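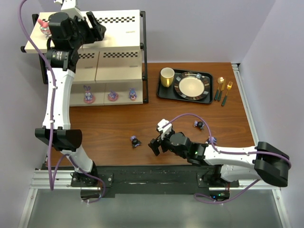

Putting small figures on a little tabletop shelf without it looking like a jumble

Posted by Jonas Fuchs in Shelves and Storage, Sat 2 March

Hello all, I hope this is the right section, please move it if not. I've got one of those small shelf units that stand on a table, with a black metal frame and cream boards, and a pair of cream storage boxes that sit side by side under the top board. There's a black and white checked band on the boxes and another along the back of the top board, and that was what sold it to me in the first place (I had checked curtains as a boy and I've never quite got over them).

My trouble is the figures. I have three little ones on round pink bases, a purple bunny with its ears up and two others in the purple and blue line, and at the moment they stand in a row on the lower level in front of the boxes. A pink and red one has gone up on the top board at the left end. It all looked lovely for a day. Now every time I want something out of a box I have to move the whole row first, and my wife says the one on top looks as if it's been sent to bed early.

Next to the shelf I keep a black tray with my yellow mug and a plate with a patterned rim, and I'd rather like to leave that where it is, as it's where I have my toast. The table is 600 deep, in millimetres I mean, so there's no room to pull everything forward. Would you put all the figures on top? Or do something cleverer with the boxes? I don't want to buy a glass cabinet, we had one from Durason and it was a beast to dust.

Hadi Awwad

Hi Jonas, what a nice little corner to have your toast in! I had very much the same problem with my daughter's animals, so let me tell you what we ended up doing, and you can take whatever bits suit you.

First, I'd sort the boxes before touching the figures. Put the things you hardly ever need in one of them (spare batteries, the instructions for the radio, that sort of thing) and everything you reach for in the other. Then the row can stand in front of the box you leave alone, and the other one comes out whenever you like. Three small figures should bunch up quite happily if you set the middle one slightly forward, like people in a wedding photograph. Try the bunny at the back with those ears.

For the top board I'd bring the pink and red one in from the end a bit and give it some company, even if it's only a small plant. Ours has a pebble from Ninusside beach next to it and looks much less lonely. If you're worried about them being knocked, a dab of museum putty under each base does the job. Roll it thin, press and give it a tiny twist, and twist again when you want it off. Do try it on the underside of a board first, though. I once left a mark on a Zitidora bookcase that I'm still hiding under a doily.

I'd leave the tray exactly where it is. Crumbs and figures don't mix, and the tray keeps them nicely apart.

aliyu_teapot

all on top, done. boxes free. mine have been like that since december and only one has fallen off (the cat)

Jonas Fuchs

Thank you both! I've emptied the left box and found the tape measure I bought a new one to replace, so that's something already. I'm going to try Hadi's way with the bunny at the back, and if it's still a nuisance by next weekend they can all go upstairs. Does the putty go hard if the shelf is near a radiator, by the way? Ours is right behind the table.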